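Automation | Catering & Facilities

Wakberg signs for two kitchen robots, and leaves the worktops for October

September 26, 2020 - By the newsdesk

Canteen operator Wakberg has agreed to buy two robot arms from Zamari, after a spring and summer spent testing them in a simulated kitchen where nothing has to be wiped down.
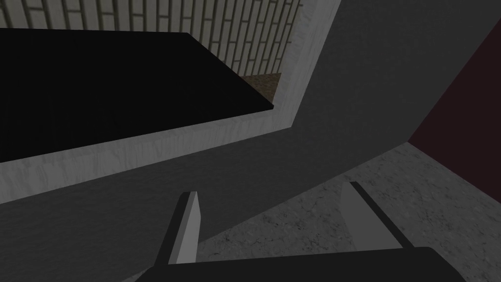
What the money covers

The order includes the arms, their two-fingered grippers and 16 months of support. Simulation time was billed separately, at 835 pounds a month, and the finance department is said to have asked more than once why a kitchen that does not exist should cost more to rent than a parking space.

Grewal, the consultancy that drew up the budget, put 73 per cent of it towards hardware. Fitting comes out of what is left, along with staff training and a line marked "sundries" that has already been revised upwards.

A rival bid from Nidano was cheaper but did not include grippers. Wakberg felt that an arm with nothing on the end of it was a saving too far.

Still to be settled is the height of the real counters, which differ from site to site and in one case from end to end. Measuring starts in October - with a tape measure, bought outright. The first arm will go in once those figures have been loaded into the simulation.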